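Stakier Small Storage Project
Progress report to the Guérin Fund, second period
Submitted by the Parik Supply Library, Pendevberg

Where we are

We are past the halfway mark and very happy with how it is going! When we wrote to you in the spring, the supply library was still running on shoeboxes, jam jars and a filing cabinet whose bottom drawer had to be opened with a foot. Members could borrow sewing notions, tapes, picture hooks, beads, hinges and the like, as long as they were willing to dig. We asked for your help to put the small things into storage people can see into, and to lend out the storage itself along with the supplies.

As of the end of June, 205 sets of supplies have been sorted, labeled and entered in the catalog. The target in our application was 300 by the close of the grant, so we have a good stretch still to go, but the slow part is behind us. Early on it could take a whole evening to agree on what counted as one set (is bias tape a tape or a trimming? It is now a trimming). With the categories settled, the sorting goes along at a lovely clip.

What has been done

The old stock has all been emptied out and gone through. Anything rusted, dried up or missing its other half was thrown away or sent to metal recycling, and there was more of that than we would like to admit. The jars went to a neighbor for pickling.

The shelving along the back wall of the library is up and anchored. We moved the lowest shelf up a little from the original drawing so that a member using a wheelchair can reach under it without catching their knees, and then had to respace everything above it, which took an extra afternoon but gave us a better fit for the tall boxes.

The catalog is in use at the front counter. Each set has a number, a short plain name and a line saying what should be in it when it comes back. Members have been terrific about this. Several have returned sets in better order than they left.

The storage itself

Our application proposed one kind of box for everything. After trying it for a few weeks we switched to 2 kinds, drawers and lidded boxes, and we would make that choice again in a heartbeat.

The drawer units are for supplies that get picked up and put down all day at the tables: clips, chalk, thread snips, short lengths of ribbon. You can slide a drawer out with one hand and leave it out while you work. They also take up less of the table than we feared, with the compartments going up instead of out.

The lidded boxes are for supplies that travel. Once the latch is closed a box can go home in a tote bag, and the inner walls keep the sizes apart on the bus. Round things were a puzzle here. Rolls of tape and big rings are often wider than one of the small compartments, so those are stored next to the box they belong with and carry the same number on a sticker. We are still looking for a neater answer and would be glad of suggestions from your other grantees.

We went back and forth over clear, colored and tinted plastic. Fully clear looked messy the minute anything was in it, and with solid colors you were back to opening every lid to see what was inside. The tinted kind is a nice middle ground. It does pick up fingerprints and glare, so we now wipe the boxes with a soft cloth on return, and the labels have gone from dark gray to white with thick black lettering.

White work surfaces were a late addition to the plan and a real favorite. A dropped pin or a dark bead shows up right away on a matte white top, and sorting is much easier on the eyes after dinner.

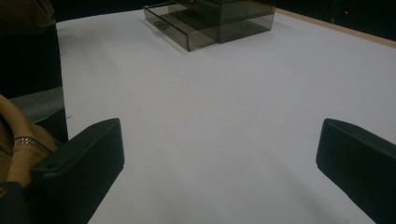
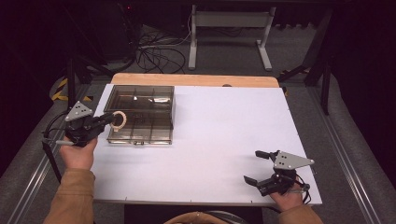

Tinted, see-through storage on a white work surface.

The sorting routine has settled into 4 steps. Tip out, pick over, put away by size, label. We tried adding a weighing step for beads and buttons and dropped it after the first week, as members care far more about color than about how many grams they are getting.

Budget

Spending is in line with the revised budget you approved. Boxes and drawer units came in slightly under, shelving slightly over once the extra brackets were added, and the two nearly cancel out. Label stock is the one line we expect to overspend, on account of the switch from gray to white. We would like to cover this from the amount set aside for printing, which we have barely touched, and ask for your agreement to do so. Receipts are in the folder sent with this report.

What has been harder than expected

Drawers get left open. It is a small thing, but an open drawer at elbow height will sooner or later be knocked, and we have picked up a fair amount of spilled thread. A reminder card on each table has helped.

Donations have also picked up faster than we can sort them. People see the new shelves and go straight home to clear out their own kitchen drawers! We are delighted, and we have also had to put a lid on it: donated supplies are now taken only in the first hour after opening, in amounts that fit in a shoebox.

Next period

Work through the remaining sets, starting with hardware, which is heavy and will want the lower shelves. Print the member guide. Try a handful of lidded boxes with the deepest compartments we can find for large buttons and curtain rings. Open the evening lending hour from six to eight, which members have been asking for ever since the shelves went up.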